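Posting our house rules for two-arm cup stacking in sim, as agreed with Kayode Ogunleye. Comments welcome.

1/ One arm works over the cups. The other holds at its base until the first is clear.

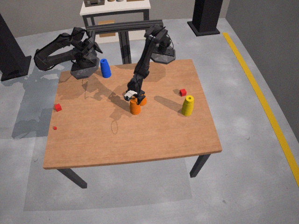
The hold pose gets checked before every run, all 30 of them. If it has drifted, log it and reset.

2/ Stack by colour. Cubes stay on the table as clutter and are never moved by hand mid-run. 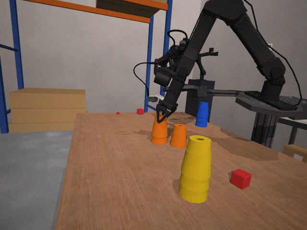
3/ Name the file by run, arm and colour. Failed runs are kept and labelled. Sándor Tóth has the template.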